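Gamar Cable Dressing Kit for Robot Arms: Six Months In

Posted April 14, 2024 in Reviews

I put off buying this kit for most of last year, mostly out of stubbornness. I had a drawer full of hook-and-loop straps and zip ties, and how hard can it be to keep a bunch of cables on an arm? Pretty hard, if you're me! We run a bin picking cell at our place in Condbridge, and in August I lost a whole afternoon to a signal that dropped out every time the wrist swung past a certain angle. The cable looked perfect from the outside. Inside the jacket it was broken clean through, right where one of my beloved zip ties had been biting into it.

So, the Gamar kit. You get a roll of wide soft straps, a bag of saddle clips in 3 sizes, some wrap-around tags you can write on, a sleeve of rubber pads and a plastic gauge for checking bend radius. Everything comes in a zip pouch that's a little too small for what's in it (once it's open, good luck getting the roll back in).

The straps are the best part by a mile. They're wide and a bit stretchy, so the bundle can twist when the wrist turns and still come back to where it was. I leave enough room to slide a finger under each one. The booklet tells you to pull them "snug," and I think that's bad advice for anything past the elbow. Snug is fine down at the base, where nothing moves much. Up by the wrist you want a nice generous loop and a strap that's barely holding on.
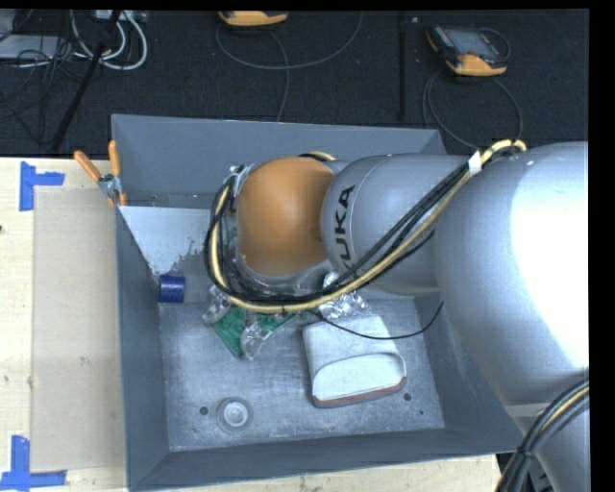 Filed under: Cells and Fixtures > Cable Management

A loop out around the orange joint cover is about what I shoot for now. When I first started I'd pull everything in tight against the arm because it looked so tidy, and tidy is how you end up with a broken conductor. The loop does stick out, so you have to think about the bin walls. I jog the arm by hand into all four corners at low speed, as deep as it'll go, and watch the bundle the whole way down. If it touches a wall or drags over a part, I take up a little slack at the strap behind the wrist and go around again. Boring job, bring coffee.

While you're at it, check any single thin wires that run separately from the main bundle. Those are the ones that hang down and go fishing in the bin. I've started tucking mine in with the smallest saddle clip, and that has worked well enough that I ordered a second bag.

The tags are okay. The write-on surface takes a fine marker nicely, but coolant or even a greasy thumb will blur it, so I put clear tape over mine. The older Hastatley tags I used before were stiffer and held their print better, though they had sharp corners and I hated them for it.

Then there are the saddle clips. The adhesive backing is strong on clean bare metal and pretty useless on anything with texture. I wiped down with alcohol, waited overnight, did everything by the booklet, and 9 of them still let go in the first few weeks. The ones I screwed to existing bracket holes haven't budged. If your arm doesn't have spare holes, plan on using more straps and skip the clips.

The bend gauge I expected to throw in a drawer, and I use it constantly. You hold it up against the curve and see right away if you're too tight. It lives on a hook by the teach pendant now.

For upkeep, I look over the whole run every 1,000 cycles and swap any strap that's gone fuzzy. The last full re-dress was at 2,190 on the counter after a tool change, and it took me over an hour, mainly because I kept changing my mind about where the slack should go.

I did try the Ilie kit on our second arm for comparison. It's cheaper and the straps are fine, but they're narrow, and there's no gauge. I'd buy it for a fixed conveyor without thinking twice. For an arm reaching down into a bin all day I'd spend the extra on Gamar.

Pros: wide straps, the bend gauge, soft edges everywhere
Cons: stick-on clips, tiny pouch, booklet says "snug"
Would I buy it again: yes, already did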